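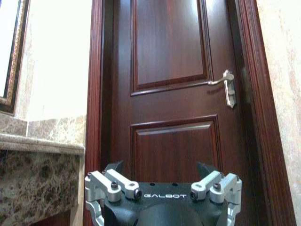 A reader wrote in to ask whether you can bring the shine back on dark panelled doors without stripping them, as theirs have gone dull round the handle and they can't face a heat gun. Yes, you can! I've done every door in our place in Stullham that way, and I'd put off the first one for so long that I'm a bit embarrassed by how easy it was.

I'm talking about cleaning and reviving a varnished or lacquered door with raised mouldings and a lever handle on a long backplate. If your finish is flaking off in sheets, that's a different job and you want my September page on stripping (bring gloves).

What you'll need

A soft paintbrush, the sort you'd use for gloss
Two buckets and a squirt of washing-up liquid
A pile of old cotton T-shirts, cut up
Cotton buds
A screwdriver that fits your handle screws properly
Furniture wax, clear or tinted to match – I use a tin of Grakstead in dark brown
An old toothbrush
A wedge to hold the door still

Dust first, and dust properly

I used to go straight in with a wet cloth, and all that does is turn the dust into grey paste and push it into the corners of the mouldings. Brush the whole door dry, top to bottom. Do the steps round each panel with the tip of the bristles, then the casing, and get right down into the grooves. Grooved casings hold an astonishing amount of fluff. Hoover the floor before you go any further or you'll tread it all back in.

Take the handle off, if it'll come

Most lever handles like this are held by screws through the backplate, often two at the top and two at the bottom. Undo them with one hand on the lever so it doesn't drop on your foot, and pull gently. The spindle will probably slide out with one side. Put the screws in an egg cup. I once put them in my pocket and found one in the washing machine a week later.

If somebody has varnished over the edges of the plate, don't yank it. Run a sharp knife lightly round the outside first. And if the screws are chewed up and won't shift, leave the handle where it is and mask round it with low-tack tape.

Oh, and prop the door open before you do any of this! With the spindle out you can't work the latch, and I've stood in our hallway calling through the keyhole for someone to fetch pliers.

Washing

Warm water, a tiny bit of washing-up liquid, and a cloth wrung out until it hardly drips. Start at the bottom and work up, so dirty runs don't dry on unwashed wood. The greasy patch is always where hands go, so that bit gets a second and third wipe. Use cotton buds in the panel corners. Then go over it all with clean water from the second bucket and dry it straight away.

Leave it for a couple of hours. I have lunch.

Waxing

Test a bit on the hinge edge first. If you like the colour, put on less than you think you need. Mouldings first with the toothbrush, then the flat of the panels, then the rails and the uprights, always along the grain. Wax left sitting in a corner dries pale and crusty, and on dark wood it shows up terribly, so chase it out with a twist of T-shirt.

Wait 10 minutes (or whatever your tin says) and buff. Then buff again with a fresh bit of cloth. My arms ache just typing this.

The handle

Brushed or satin metal wants a damp cloth and a dry one after, and that's your lot. No metal polish – it'll leave you with one shiny spot in the middle of a soft finish, and there's no going back. I clean round the keyhole with a dry cotton bud. Put the plate back with all the screws in loosely, check the lever moves freely and the key still turns, and only then tighten up.

I give ours a quick buff every few months and do the full wash and wax once a year, usually when the evenings draw in and I've run out of garden to fuss over. Next up is the airing cupboard door, which has been painted at least twice and sticks.

Last updated November 2023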